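April 7, 2026
Notebook entry - adhesive peel on coated board, second round

Carried on from the October set. Aim is still to find out why the Flevby glue lets go of the coated side after creasing, while the Vokidard glue holds but stains. Same board as before, cut from the middle of the sheet, grain running along the strip.

Preparation
Strips cut on the guillotine, 200 mm long, with a 10 mm glue line at one end. Six strips per glue. Wiped the coated face with a dry cloth only. Last time I used solvent on half of them and it muddled the results, so no solvent in this round. Glue put on with the flat spreader, pressed under the small steel plate and left overnight.

Creasing
Each strip folded once across the glue line by hand, opened flat, then folded the other way. The hand fold is the weak part of the method. Sarita Malhotra suggests a hinged jig made from two offcuts of aluminium, which would at least give the same radius each time. Drawing is in the back of this book, not yet made.

Peel
Pulled at a steady rate on the bench tester. Flevby: four strips failed at the coating, two in the glue itself. Coating came away as a thin skin and the glue stayed stuck to it, so the bond to the coating is sound and the coating's bond to the board is the limit. Vokidard: all six tore fibre. Staining visible on the reverse of every one, slightly darker than in October. Could be a thicker glue line. I did not weigh the strips before and after spreading and should have.

Uniyal board arrived late and was not tested. It is on the shelf under the window, still wrapped. Leave it wrapped until the humidity log is running again - the logger stopped on Friday and the battery contact needs cleaning.

Note on the tester: zero drifts by 2 N over a morning. Re-zero between sets, and write the offset beside each set. The upper clamp face is worn on the left and strips creep if put in off centre.

To do
Make the crease jig.
Weigh strips before and after gluing.
Ask Susness for the coating weight of the current batch, in writing this time.
Repeat Flevby with the fold moved clear of the glue line, to separate creasing damage from peel.

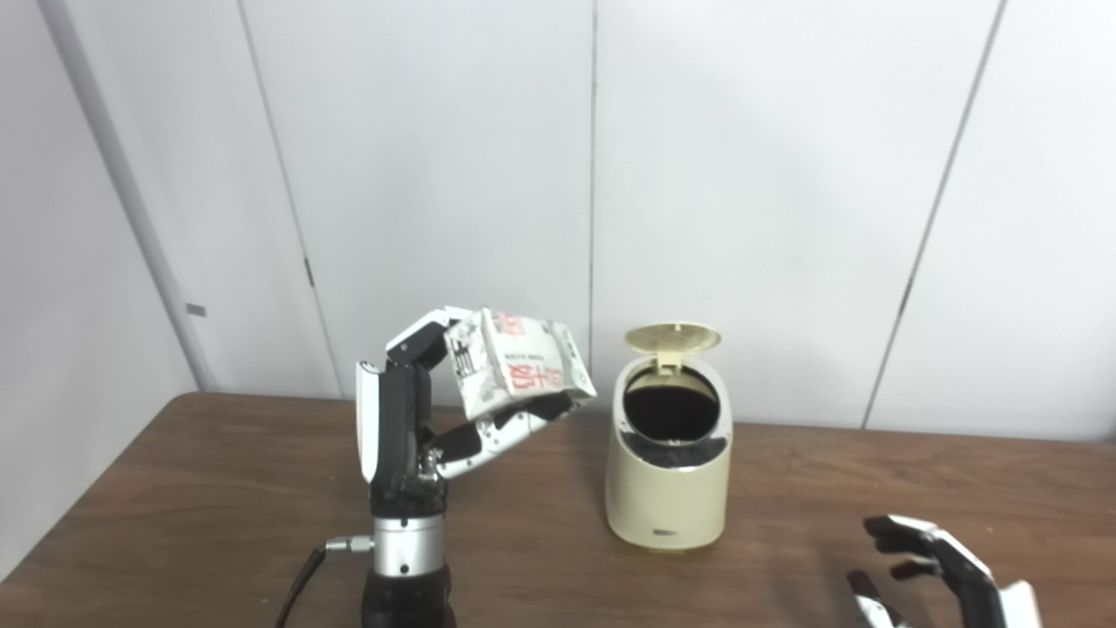

Creased cartons, reading

Went through the older notes on folding damage in printed cartons. Most of the cracking is put down to dry board and a crease too narrow for the thickness. Neither was recorded for our strips. Will measure thickness at both ends of the next set and note the room humidity on the same line.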